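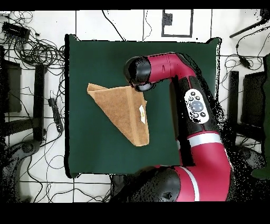 **Figure 1.** Tan towel in a roughly triangular fold on the green cloth. The white tag is near the right edge.

## Diagonal Folding of Small Towels

Project report, Department of Household and Textile Studies, Skirden College

Prepared by Nerea Llorente, Demetrio Sepúlveda and Yolanda Figueroa
Supervisor: Magdolna Bakos

### 1. Background

The student residence at Skirden launders nearly 800 small towels in a normal month. They are stored on open shelves in the linen room, where the usual method is a fold in half followed by a second fold in half. Residents have reported that the stacks lean and that towels pulled from the middle come out open. The department asked the project group to examine whether a diagonal first fold would give a packet that stays closed when it is handled.

The diagonal fold is already used in the residence for table napkins. It had not been tried there on a towel with a raised surface, and the group found no written instructions for it in the department's own files. A short set of instructions was therefore drafted in July and revised during the work.

### 2. Materials and surface

The towels were tan and had a soft pile. All had been washed before use. Tags were left in place, as they would be in ordinary service, and their position was treated as part of the folding problem.

Folding was carried out on a dark green cloth. The color was chosen for contrast, so that the edges of a tan towel could be followed easily. A smooth white surface was tried first and rejected, as the towel slid when a corner was drawn across it. The cloth held the lower layer better, although it gathered at the edges and had to be pulled straight between trials.

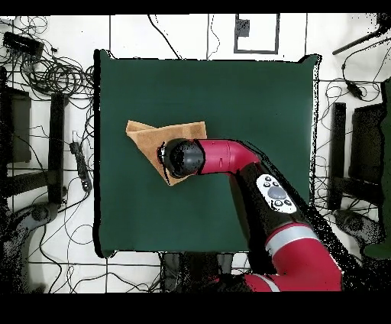
The working instruction asks for pressure on the fold before the next corner is moved. In the first draft this step was missing, and the upper layer tended to travel with the corner. Valeriano Tejada of the linen room suggested adding it after reading the draft, and it was kept in all later versions.

### 3. Method

A total of 100 folds were recorded. Each began with a flat towel and followed the same sequence:

1. Smooth the towel and turn the tag toward the right.
2. Bring one corner across to the opposite corner.
3. Press along the diagonal.
4. Turn the loose flap in toward the middle.
5. Lift the packet by its wide edge and set it down again.

A fold was accepted if the packet kept its outline after step 5. It was rejected if a flap opened or if the layers separated by more than the width of the hem. Towels were not ironed or pressed under weight at any stage.

### 4. Results

Of the 100 folds, 21 were rejected. Most rejections were caused by the flap lifting at step 4, where the pile is doubled and the towel resists a sharp crease. In 8 cases the tag had turned under and left a ridge in the packet.

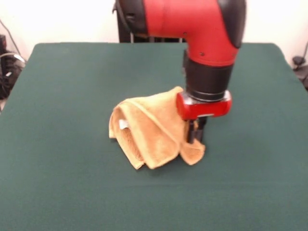

Crumpling at the start had a clear effect. A towel that had not been smoothed to its corners gave an uneven diagonal, and later steps did not correct it. Starting again was quicker than adjusting a fold that had gone wrong. The lower point was seldom sharp even in accepted packets, owing to the thickness of the hem, and the instruction now permits a blunt point.

### 5. Recommendations

The group recommends that the diagonal fold be tried on one shelf of the linen room before any wider change. The tag should face up during step 1. Triangular packets should be stored in pairs with their long edges together, which gives a square stack and uses the existing shelf depth.

Larger bath towels were not tested and should be treated separately. The revised instruction sheet has been given to the linen room, and a copy is kept with the department's project records.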